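About Dranasgate

Hi, and welcome! I'm Milagros Palomino, and I run Dranasgate, a book club and fan site for people who finish a fantasy series at 2 in the morning and then need to yell about it with somebody. If you have ever cast an entire movie in your head by chapter three, you're my kind of person.

I started the site when my sister banned me from talking about Nouri at dinner (the books, six of them so far, and yes I'm still mad about the end of book four). My first post was a very long rant about the river chapter. Roya Taheri left a comment telling me I was wrong about everything, and now she writes half our reviews. Funny how that goes!
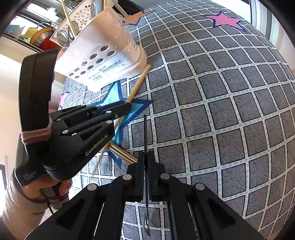
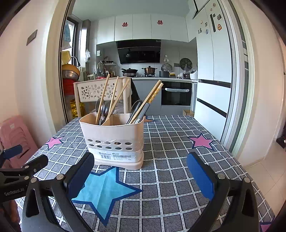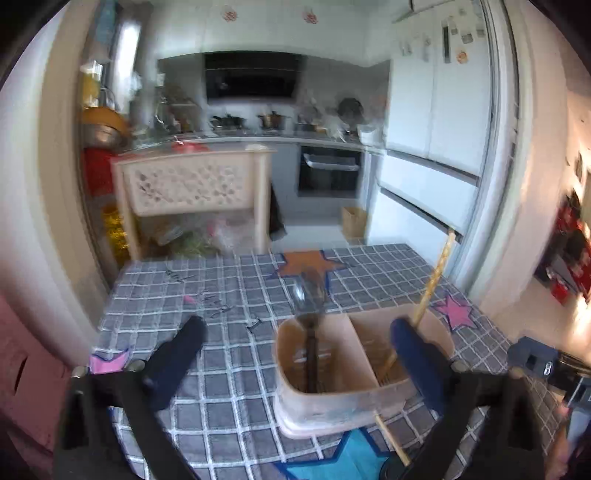 Wai-kit Liu does our cover reveals and keeps the release calendar, so if a date is wrong, go bug him. Subbarao Mathew handles audiobooks and has very strong feelings about narrators who whisper. We have 2687 subscribers on the newsletter, and I still do a little dance every time a new one signs up.

We read one book a month, and the chat opens at 8 p.m. Eastern. November is always a reread, and this year it's Zila, so get your tissues ready. Spoilers are fine in the chat but please, please keep them out of the comments.

Authors and publishers, we love getting review copies! We take fantasy, YA and the odd ghost story. Send us a note through the contact form and give us roughly 14 days to answer.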